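Keeping cables alive: notes for the evening talk at the Lirkis hall, 15 August 2019

Slide 1. Title

Hello and thanks for having me. Quick show of hands: who has a drawer full of chargers that only work if you hold them at a funny angle? (Wait. It's always nearly everyone.) Lovely, you're my people.

I've been mending leads for 15 years, first at the repair bench in Flotholm and then at the one in Biveck, and I still get a little thrill when a dead one comes back. Tonight is about why they die and how to coil them so they don't.

Slide 2. What's inside

Pass round the stripped mains lead. Ask people to feel how thin the strands are! Each one is finer than a hair on some of the cheaper leads, and copper doesn't like being bent back and forth in the same spot. Do the paperclip trick: bend, bend, bend, snap. The strands go one by one, so the lead works, then works on a good day, then gives up.

Slide 3. Where they break

Nearly always in the last few centimetres, where soft cable meets hard plug. Show the headphone lead with the split sleeve. Then the iron flex from Birhane, which went at exactly the same place. Mention the rubber collar and what it's for: it spreads the bend over a longer stretch. If yours has come off, don't shrug, replace it.

Say clearly: anything on the mains with a cracked sleeve gets unplugged and stays unplugged until it's been fixed properly. No tape.

Slide 4. Slack

My favourite bit, so don't rush. People pull everything tight to look tidy, and tight is a killer. A lead on anything that moves (a desk lamp, a sewing machine pedal, a cupboard door with a light in it) needs enough spare to go the full way without tugging. Big lazy curves, please!

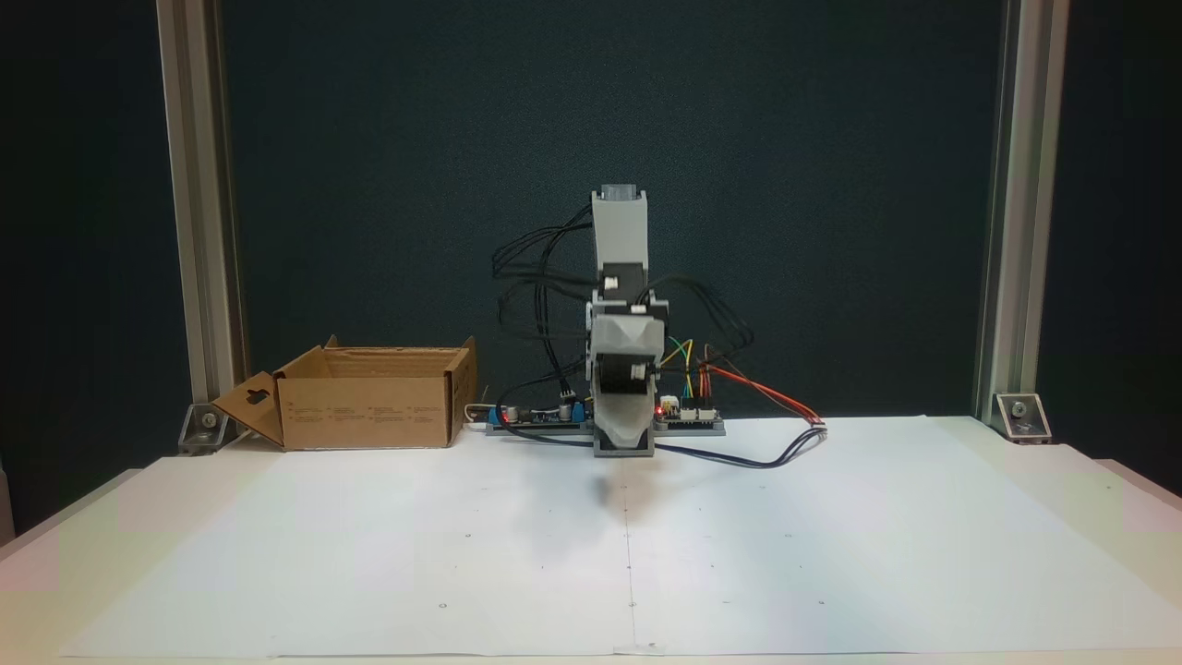 Wide loops of black cable either side of a small grey arm.

Ask the room: what in your house moves with a wire attached? Let them shout out. Usual answers are the hoover, the hair dryer, the fridge when you clean behind it. Someone will say the cat and a phone charger, and that's fair.

Slide 5. Over and under

Get the long extension out and do it live. First loop goes over as normal. Second loop, turn your wrist so the cable goes under. Over, under, over, under. Throw it across the floor, and it should run out flat with no twists. (If it knots, laugh and do it again. It knotted in Biveck.)

Never round the elbow! It puts a twist in with every turn and the twist has to go somewhere.

Everybody has a go now. There are 50 short lengths of rope in the blue crate by the door. Walk round, help the left-handers, and give this a good long while.

Slide 6. Storing them

Hook and loop ties, done up loosely. Hang big coils on a wide peg, as a nail pinches them. Label both ends. Small leads each get a paper bag with the name on, which looks daft and works brilliantly.

Slide 7. Questions

Repeat each question so the back row can hear. Collect the ropes before tea, and remind people the broken leads bin is under the noticeboard.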